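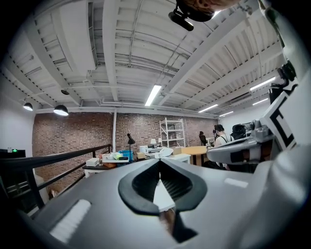
Grip insert and right arm with its marker panel, looking up toward the ceiling.

Ticket: jaw width reading jumps while jaws are closing
Product: Pirkell hand-held gripper
Site: Mosdale, upstairs workshop
Opened by: Harvey Girard
Opened: April 27, 2019
Status: open, waiting on parts

Hi all, Harvey again! Sorry for the weekend ticket, but I'd love somebody to look at this first thing because it's eating our recordings.

When I squeeze the trigger slowly, the jaw width in the Grirnonum viewer follows my hand nicely until the jaws are a bit past half closed. Then it leaps to fully open for a moment and comes back. On a fast squeeze I hardly ever see it. Out of 100 slow squeezes the log flagged 8 with a jump, which doesn't sound terrible until you remember that one jump is enough for the importer to throw away the whole recording (fair enough, I asked for that check myself back in December).

The jump is only on the right side. If I plot the two markers separately, left is a lovely smooth line and right has the spikes.

Log lines around a typical one:

width ok
width ok
marker R lost
width fallback: default open
marker R found
width ok

So that's where the "fully open" comes from, it's the fallback value and the jaw isn't going anywhere. I was relieved about that, I had visions of a stripped gear.

What I've tried so far

Restarted the viewer. No change, but you were going to ask.

Wiped the marker panel on the right arm with a dry cloth. No change.

Swapped the cable for the spare from the drawer. No change, and the spare is shorter, so I put the old one back.

Turned the gripper so the marker faces away from the ceiling tubes. Better! Still 3 jumps in the next 100, so I don't think lighting is the whole story, but it clearly has a say. We have fluorescent tubes up there plus the dome pendants over on the left, and I can get a nasty shine on the panel if I hold the tool at the wrong angle.

Switched off the tubes and worked by the lamps. Everything got too dark and both markers started dropping, so please don't suggest that one, ha.

Then I put the gripper down and wiggled things, which I should have done an hour earlier. The right arm has play in it where it meets the dark joint. With the jaws shut I can rock the arm with one finger and the marker panel tips along with it. The left arm doesn't do this at all. My guess is that under load the panel tips far enough to catch the light, the code can't read the black brackets for an instant, and off we go to the fallback.

Update, after lunch

Tightened the two screws on the right joint. They were both loose, one of them properly loose, I could start it with my fingernail. Ran the slow squeezes again with the tubes on and the tool held normally: no jumps for the first five minutes, and I was about to close this. Then they crept back in. Checked the screws and the same one had already backed off.

I took it out for a look and the thread in the plastic is chewed up. I haven't glued it. I know how Bélanger feels about glue after last time.

For now I've put a label on the gripper saying no slow-close recordings, fast pick and place only. Please leave the label on, even if it seems to be behaving! It will behave for a while after every tightening and that's exactly how we'll end up with a week of bad data.

What I need

A new right arm, or the threaded insert repair if Bélanger thinks the plastic will take it. Also new screws, the long ones.

Could somebody on the Grirnonum side change the fallback so it holds the last good width instead of jumping to open? Even with a perfect arm a marker will get lost now and then. If holding is a bad idea for some reason I don't know about, then at least mark it as missing so we can filter it.

And is there a matte version of the marker sheet? I'd happily print one here if you send me the file and the exact size.

Raw logs from both runs are in the shared folder under Mosdale, with the right marker trace plotted next to the left. I'm back at the bench Monday morning and can rerun anything you like.

Harvey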